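Workshop Resources > Equipment Reviews > Simulation Software > Sirkeck Tabletop

Sirkeck Tabletop, simulation package for home and shop-built robot arms
Equipment review, 10 September 2025

The Mornero Shared Workshop purchased one seat of Sirkeck Tabletop in June, at a price of $191, for members who are building robots on their own benches. The package supplies a set of furnished rooms, a library of household objects and a physics engine. A member can load a model of a planned arm and try it against ordinary table work before cutting material or ordering motors.

This review covers 19 hours of use on the workshop's shared computer. The robot model was the one prepared for the Nimulow build, a two-armed machine with two-finger grippers that members are assembling in the rear bay. Importing it took most of one evening. The joint limits came through correctly. The mass values did not, and had to be entered again by hand.

Of the rooms supplied, the dining corner was used most. It has a wooden table set against a wall, and the table can be stocked from the object library or left bare.
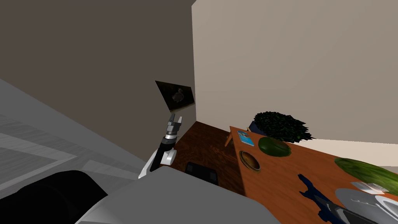 Dining corner with one arm raised beside the table. Rendered in Sirkeck Tabletop.

The rooms are convincing enough for the purpose. Furniture edges behave as solid obstacles, and a careless path that would drive an elbow into a tabletop is stopped and reported. The report gives the joint and the time of contact, and it may be saved as a plain text file. Members who have damaged a printed housing in this way will see the value of it.

The object library holds 125 items, with a good share of fruit, vegetables and tableware. Shapes are varied, and the long, uneven items are the most useful for judging finger width and approach angle. Colors are less dependable. Several items load in shades that no grocery would stock, and the labels in the object list are too brief to settle what was intended. For grasp planning this is a small matter. For a member training a camera to recognize food, it is a serious one.

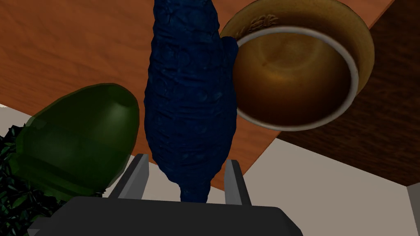
Contact between finger and object is handled with care at the default settings, although the default friction is generous. The workshop recommends lowering it before any result is used to choose a fingertip material. The setting is found under Surfaces, on the second page, and must be changed for each object separately. A single control for the whole table would be welcome.

The manual is thin. The chapter on cameras omits the lens settings entirely, and the reviewer relied on the Lindqvist import guide, which is kept in the binder by the computer — members are asked to return it there. The program closed without warning twice during the review period, both times while a room was being changed with an arm in motion. No saved work was lost.

Rating: 4 out of 5. Recommended for members with an arm design in progress. Those who have yet to settle on a design will find the import process discouraging and should begin with the sample arms. Seat time is reserved through the front desk, in the same manner as the laser cutter.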